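4.2 What the listing says and what the buyer hears

The interviews in the previous section left us with a puzzle. Buyers in all four communities told us they did not trust listing descriptions, and then repeated phrases from those descriptions back to us as their own reasons for buying. One couple in Vadmont dismissed the sales brochure as "fluff" and, a few minutes later, praised the development for its "easy flow between indoor and outdoor living." The phrase appears on the brochure's second page.

To look at this more closely we collected 2,000 listing descriptions for detached homes in Zivivach, Hurnitia, Pavliuk and Vadmont. All four are planned communities with an active resale market and at least one builder still selling new houses. Descriptions shorter than three sentences were dropped and replaced, as were those that consisted mainly of the agent's own awards. The second category was larger than we had planned for.

Each description was coded for three kinds of statement. A checkable statement is one that a buyer with a tape measure, a map or a phone could confirm: lot size, year of the roof, distance to the elementary school. A soft statement is one that could be argued over but not settled, such as "bright" or "quiet." A free statement commits the seller to nothing at all. "Your story starts here" is free. So is "must see," although one of our coders held out for some time that it was an instruction.

The coding was done by two people working separately, who then met to settle their differences. Most of the differences concerned the word "updated." In Hurnitia it was attached to kitchens with new cabinets, kitchens with new cabinet handles, and one kitchen whose only visible change since construction was a faucet. We ended up treating "updated" as soft unless a year or a specific item came with it. Under that rule most updated kitchens in the sample became a matter of opinion.

Free statements were most common in new construction, where one might have expected the opposite. A builder knows the square footage, the insulation rating and the brand of the water heater, and could simply say so. Yet builder descriptions opened with lifestyle language far more often than resale descriptions did, and frequently never got around to the water heater. Resale agents, writing about houses with an actual past, tended to be more concrete. They mentioned the new fence. They mentioned the age of the air conditioner when it was young and kept a dignified silence when it was not.

That silence is itself informative, and experienced buyers read it that way. Respondents who had bought at least two homes before told us they looked first for what was missing. If the description of a four-bedroom house mentions three of the bedrooms, they go and look at the fourth. If the yard is called "low maintenance," they expect not to find one. First-time buyers rarely did this. They took an unmentioned feature as a neutral fact, and several were surprised at the inspection by things a veteran would have guessed from the adjectives.

We also ran a small survey experiment. The 600 respondents, all of whom had toured at least one house in the preceding year, were shown one of two descriptions of the same house in Pavliuk. The plain version gave dimensions, ages of major systems, the monthly association fee and the walking distance to the community pool. The warm version gave the fee and the dimensions but replaced the rest with soft and free statements of the same length. Floor plan, photographs and asking price were identical.

Respondents rated the plain version as more honest, more useful and more professional. They then said they would rather tour the house in the warm version. The gap was not enormous but it held across age groups and across all four communities, and it held among respondents who had complained, in the open comment box, about exactly this sort of writing. When asked what had drawn them to the house, readers of the warm version mentioned the light. There was one set of photographs, so the light was the same for everybody.

Price sensitivity ran the other way. Readers of the plain version were less eager to visit but more willing to name an offer, and the offers they named were clustered more tightly near the asking price. Readers of the warm version wanted to come and see it, and were vague about what they would pay once they got there. For an agent whose first problem is an empty open house, the warm version is the sensible choice. For a seller who needs to close before the school year, it may be a costly one. The two are generally assumed to be on the same side.

Association fees deserve a short note of their own. The fee was stated in most descriptions, but what it covered was stated in few. In Zivivach, where the fee varies by phase of construction, buyers on opposite sides of one street pay different amounts toward the same fountain. None of the Zivivach listings we coded mentioned this, and none of the buyers we interviewed had learned of it before closing. Two had learned of it from the neighbor across the street.

There are limits to what this sample can tell us. Planned communities encourage a house style in more than one sense, and descriptions written for them borrow heavily from each other and from the developer's original marketing. An older neighborhood with no developer to copy from may produce different prose, or at any rate older prose. Our experiment also used a single house at a single price. A reader shopping well above that price may be more patient with poetry, or may employ someone to read it.

A draft of this section was circulated for comment before submission, and the replies were mixed on the subject of free statements in particular.

Figure 3

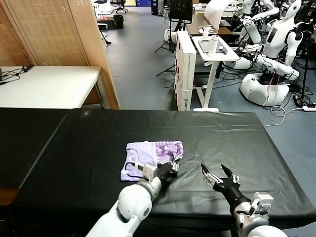
Gregor Yule thought we had been too hard on "must see," and wrote that in a slow June it is the only phrase in a listing that asks the buyer to do anything, while the tape-measure facts can wait until somebody is standing in the hallway. He agreed with us about the fountain.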